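Notebook, shop side
May 13, 2026

Continuing the glue line work on the Kenell panels. Previous entry ended with the second set of lap joints in the press and no reading on the humidity logger, which had a dead cell. Cell replaced. The gap in the log stays a gap; I have not interpolated.

Samples out of the press at 8:40. Clamps released in the order they were set. Squeeze-out was even along the long edges and thin at the two corners nearest the door, same as last time, so it follows the press and not the batch. Ritu Rastogi checked the lower platen with the straightedge and a feeler gauge and found it low at that end. She has shimmed it with brass and marked the shim positions in pencil on the platen edge. Do not wipe the pencil off.

Adhesive for this set was the Bilari two-part, mixed by weight. The old practice of mixing by pump strokes is finished as far as this series goes. The resin pump loses its prime after sitting overnight and the first strokes are short. Haf Nicholas weighed a run of strokes from each pump and the resin side was the worse of the two. Her figures are in the blue binder behind the mixing sheet. Anyone using the pumps for general work can carry on, but purge first into a waste cup.

Surface prep: abraded across the grain, vacuumed, wiped once with a clean cloth and solvent, left open until flashed off. One wipe, one face of the cloth, then turn the cloth. The failures in the first set that peeled clean off one face all came from panels wiped with the same cloth folded back on itself. I was doubtful of this when Haf suggested it. I cut one of the failed joints apart and the bare face had a gray smear at the trailing end of the wipe, so I am no longer doubtful.

Shear results, first three coupons of the new set: 426, 459 and one discarded. The units are pounds at failure on the standard overlap, same as the earlier tables. The discarded one slipped in the grips and there was a tooth mark on the tab to show it. The grips have been brushed out. There was resin dust packed in the serrations of the upper jaw and I suspect some of the early scatter came from that. I can't go back and prove it.

Failure mode matters more than the load at this stage. The 459 coupon failed in the wood with fiber over the whole overlap. The 426 coupon showed fiber on most of the overlap and a shiny patch at one corner. The shiny patch is starved glue. It came from the corner nearest the door, before the shims went in.

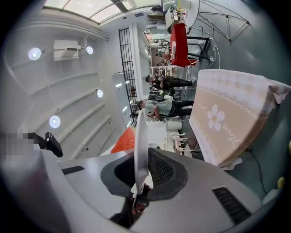
Remaining coupons are conditioning on the rack until the weight settles. Weigh each morning, same scale, same pan. Write the weight on the sheet and not on the coupon. Pencil on the overlap face has caused arguments before about whether a mark was graphite or a crack.

Conditioning cabinet is holding at 70 percent, which is the high end of what the spec allows. It overshoots after the door has been opened and takes most of an hour to come back. Natalia Ayala wants a second logger on the bottom shelf, on the grounds that the one we have sits directly in front of the fan outlet and reads whatever the fan is pushing out. Agreed. She is ordering one. Until it arrives, load the coupons on the middle shelf only and leave the bottom shelf clear.

Note on the Nitell release film. The new roll is thinner than the old one and creases when pulled over the platen edge. A crease prints straight into the squeeze-out and then has to be scraped off, and scraping near the joint edge is how coupon edges get nicked. Cut the film oversize with scissors at the bench, lay it down flat, and trim it in place. Ynyr Voyle prefers to tape the leading edge. Either is fine. The rest of the old roll is in the flat drawer and is reserved for this series.

Saw: the Willems blade was changed before the coupons were cut. The old one was burning the maple on the exit side. Kerf on the new blade is slightly wider, so the fence stop has been moved and the overlap length remeasured on scrap. Overlap length goes directly into the stress calculation, so anyone who bumps the stop should say so and remeasure. The sacrificial fence face is chewed up near the front and needs replacing. Not urgent.

Disagreement to record. Hefin Owen thinks the press time can be cut, given that the squeeze-out is hard to the fingernail well before we open the press. I think fingernail hardness of a bead exposed to air says very little about the middle of a joint. He pointed out that the data sheet gives a range and we are at the top of it. Both points stand. Proposal is to press one panel short and one at the full time from the same mix, cut coupons from matched positions, and test them together. If there is no difference in failure mode I will drop the objection. Hefin to cut the panels.

Things still open:

Corner starvation. Repeat with the shims in. If the corners come good, the earlier corner coupons should be flagged in the table and kept in it.

Open time. We have been writing down when mixing starts but not when the last panel goes under pressure. Add a column to the sheet.

Grain angle. Two of the blanks have noticeable runout on the radial face. I have set them aside for grip tests and they have a red stripe on the end. Don't cut them into coupons.

Long exposure set. These stay in the cabinet until July. Sheet is taped to the cabinet door. Don't pull any early to make up numbers in the short set.

Waste cups from the Bilari mix get warm if left deep. Spread leftovers thin on card and leave the card on the steel tray until cured, then bin it. The full cup on the windowsill was left there by me and has been dealt with.

Next: weigh coupons, set up Hefin's short panel, check that the shims have not crept after the first pressing.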